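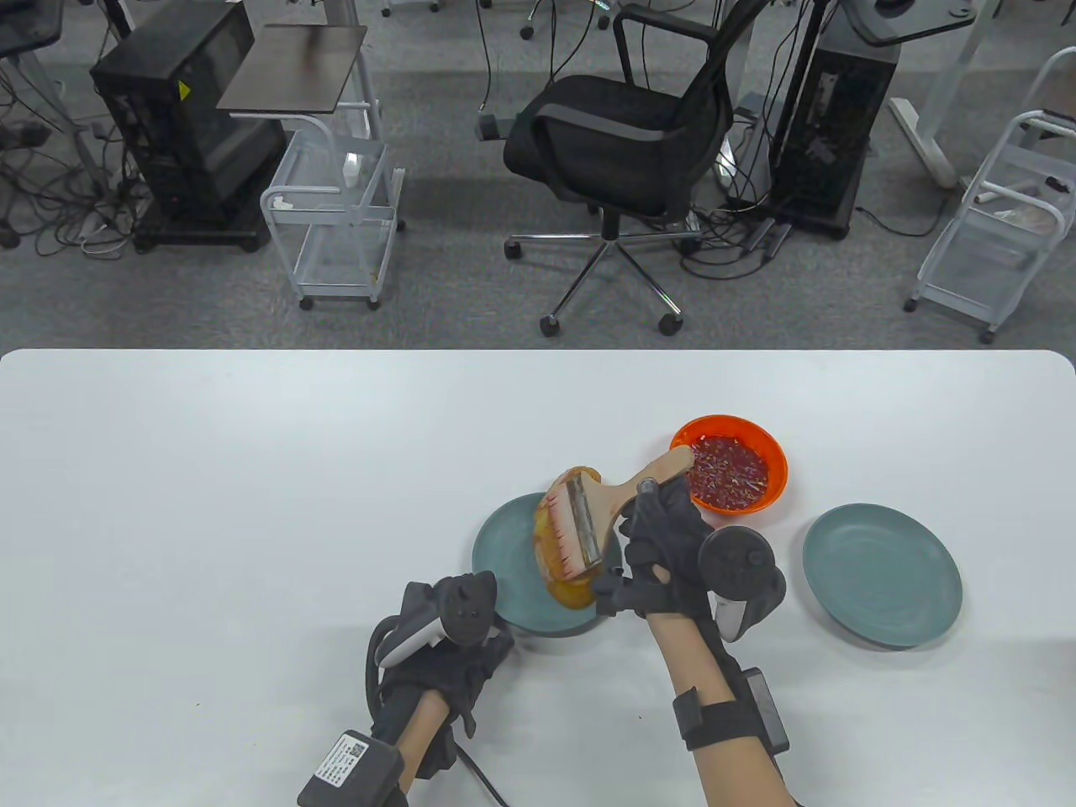
Cleaning natural bristle basting brushes, does anyone do it properly?
Started by tinshed_cook, July 10, 2023

I've gone through three basting brushes in a bit over a year and I'd like to stop. The bristles go stiff, then they smell, then they start coming out in the food. I wash them by hand in hot water with detergent and stand them in a jar. The one I'm using now has a light wooden handle and a metal ferrule, with a reddish sauce going on, and I'd like to get more than a season out of it. What are people doing that I'm not?

mallee_root wrote:
Standing it in the jar is your problem. If the bristles are up, the water runs down into the ferrule and sits there. Hang it bristles down. I put a cup hook under the shelf above the sink and mine has lasted four years.

padari_st_kitchen wrote:
Just buy silicone. Goes in the dishwasher, doesn't shed, doesn't hold a smell. I don't know why anyone still uses the other kind at home.

tinshed_cook wrote:
I've got a silicone one. It carries about half as much sauce and most of that ends up on the bench.

padari_st_kitchen wrote:
Then your sauce is too thin.

oldgrill wrote:
It isn't the sauce. Silicone doesn't hold anything thin and never has. Fine for a thick barbecue sauce, no good for melted butter or a soy glaze. I keep both.

On the cleaning, my routine is this. Wipe it out on paper towel while it's still warm. Wash once in hot soapy water, working it against your palm the way you'd do a paintbrush. Rinse, then leave it ten minutes in warm water with a splash of white vinegar. Rinse again, shake it hard, hang it up. Oil is what goes rancid and one wash doesn't get it out of the middle.

mallee_root wrote:
Agree with all that except the soaking. You're swelling the timber. Wash it quickly and dry it quickly.

oldgrill wrote:
Only the bristles go in the vinegar. A short glass does it, with the ferrule sitting on the rim.
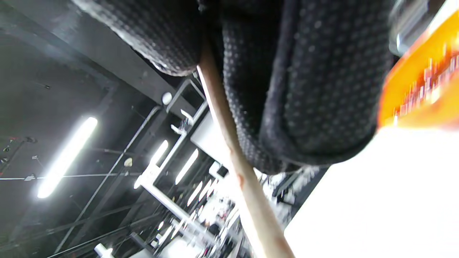
tinshed_cook wrote:
OK, vinegar tonight then. The second thing I wanted to ask about is handles. Mine are all bare timber and I've never treated one. The pale ones take on colour quickly, and you can see the reddish-brown streaks along the stick. Detergent doesn't shift that on mine. Is it worth sanding back, or do I leave it alone?

verandah_dave wrote:
Sand it. 200 grit or near enough, go with the grain, then food grade mineral oil. Let it sit overnight and wipe off whatever hasn't gone in. Do it again in a month. Don't use olive oil, it goes sticky and you're back where you started.

padari_st_kitchen wrote:
All this for a brush that costs less than a coffee.

verandah_dave wrote:
Takes five minutes, and you can do the wooden spoons at the same time.

mallee_root wrote:
I wouldn't bother with colour. A stain is only a stain. What I look for is the handle going furry or splitting near the ferrule, because that's where food gets in. If it's split, bin it.

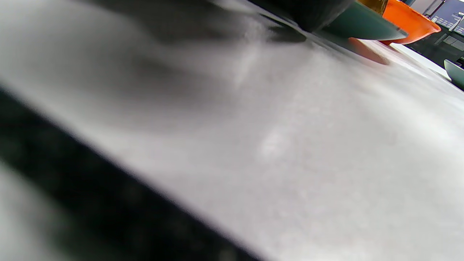
If it's only a bit furry, a light sand is enough and the oil is optional. I've never oiled mine.

saltbush917 wrote:
Came here from a search. Is it safe to use the same brush for raw marinade and then for basting cooked meat if I wash it in between?

oldgrill wrote:
I wouldn't, not with natural bristle. You can't be sure you've cleaned down inside the ferrule. Two brushes, and put a ring of tape on the raw one.

padari_st_kitchen wrote:
Or use the silicone one for raw and boil it afterwards. There, it's useful for something.

tinshed_cook wrote:
That I can live with. The silicone one is now the raw brush. I've put a hook up under the shelf and the good one is hanging off it. I'll sand the handle on the weekend and leave off the oil for now to see how it goes.

verandah_dave wrote:
You'll be back for the oil.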